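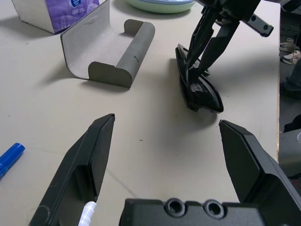

Praltness Open Bench Day

The Praltness Open Bench Day is a public visiting day held every May at the Tamano workshop, a small robotics workplace that develops two-arm tabletop handling. Visitors watch the arms work with ordinary household and office items and may talk with the staff at the benches. The day is free to attend. It is named after Praltness, the control software that runs on the workshop's arms.

Background

Tamano began letting people in on an informal basis, mostly students and parents who had asked to see the arms. The first visits took place on a Friday afternoon and had no program. Intan Pillai, an engineer at the workshop, later drew up the present format, in which small groups move from bench to bench and stay at each one long enough to see a full task tried more than once.

The most recent open day drew 2,233 visitors. Earlier ones were limited to 200 by the size of the old building on Lumbantobing Street. The current hall can take up to 3,000 over the course of a day, and entry is by timed ticket.

Demonstrations

Most of the program is given over to tabletop work with two arms that share one surface. Each arm has a two-finger gripper. The tasks are short: pick up an item, move it, hand it to the other arm, or set it down in a marked spot. An operator sits nearby and can stop either arm at any time. Runs that fail are left in the program, and the operator usually says a few words on what went wrong before starting again.
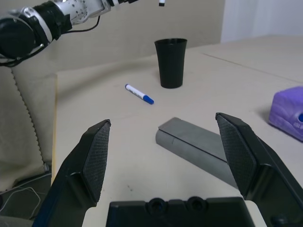

Objects for the benches are picked for their differences in shape and surface. A task that works well with one item may fail with the next, and much of the talk between staff and visitors is on this point. A tapered cup has to be gripped at a height where the fingers can close evenly, while a capped marker lying on its side can roll if one finger touches it first. The textured pads on the inner faces of the fingers are a frequent topic – visitors often ask how long they last, and worn pads are passed around for comparison.

The item list changes from year to year. Soft goods were added after the move to the new hall and are now shown at every session. Staff treat them as the harder part of the program, as a soft item can change shape when it is squeezed.

Gruvis session

The last session of the day is known as the Gruvis session, after the workshop's planning tool of the same name. The operator gives the arms a longer task made up of several steps, and the plan is put up on a screen next to the bench. Visitors can suggest a different order for the steps, and one suggestion from each group is tried.

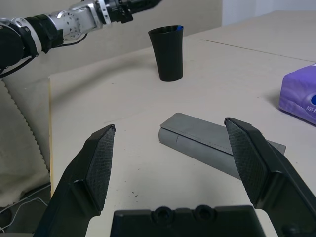

Visitor arrangements

Groups are led in through the side entrance and stand behind a line on the floor while the arms are powered. Children must be with an adult. Photography is allowed at all benches, but flash is not – it can disturb the cameras used by the arms. Talks are given in English, and a printed guide to the tasks is available at the front desk.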